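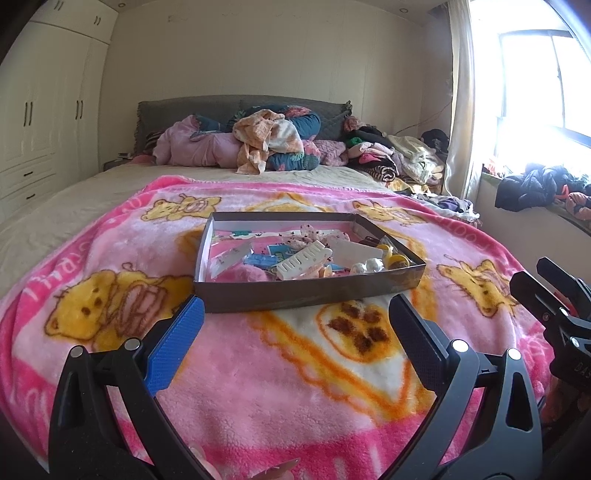
Notebook, bedroom tidying, June 2026

Accessory tray on the bed again today, and I want to get this down before I forget which parts annoyed me. The question on the whiteboard is still the same one we started with at Suder: can a machine put away the little stuff in a bedroom yet, without a person hovering over it? My answer this week is "sort of, if you pick the stuff for it," and I know that's a cheat.

Gray tray, low walls, set on the pink teddy bear blanket. I like those low walls a lot (the deep bin we used last fall was murder on the wrists, ours and the arm's). The silvery inside I like less. Shiny bottom plus bright daylight from the window is going to give the depth estimate fits, and I'd rather find that out now than in September when Murakami wants their demo.

What's in it: the white comb-shaped clip, the pearl-like beads, the round yellow bits, two small blue packets or cards, the bag with the pink floral print, and some flat odds and ends. My guesses, by how much trouble I expect:

Comb clip - easy. Long, stiff, lots of edge to grab. If Drikuren can't get this one we should all go home.

Blue packets - okay if one is propped on something, miserable if it's lying flat. Fingertips just skate over the top. Try dragging to the wall and tipping it up.

Floral bag - clear, so half the time the planner thinks it's looking at whatever is behind it. The print helps! I'd aim for the print and hope.

Beads - no idea. Do they come up as one thing or as many? Ask me after lunch.

Yellow rounds - small and all bunched together on the right side, right in with the beads. The policy loves to grab two and call it one.

Then there's the blanket, which I keep forgetting is a problem. It's fleece, so the tray isn't sitting on anything firm, and any downward push makes the whole business sink and tilt. And it's covered in printed bears, plus a cookie shape with brown spots right in front of the tray. Last round on Geso's fabric the detector went for printed objects over and over, so I'm putting the cookie down as my favorite to get a false pick. Leave the blanket as it is, please, nobody swap it for the plain sheet. People have bears on their blankets.

Numbers from the last full set, copied over so they're in one place: 110 tries, 108 usable, 22 where the item landed where it was supposed to on the first go. Not great. A bored ten-year-old would get nearly 100.

And that's only the tray. The pile of clothes up by the headboard is a whole other chapter, everything folded into everything else, and I'm not touching it until small items work.

To do: matte liner for the tray, rerun with the curtain pulled across, softer press setting for fleece, and find out if Drikuren's new finger pads have shipped.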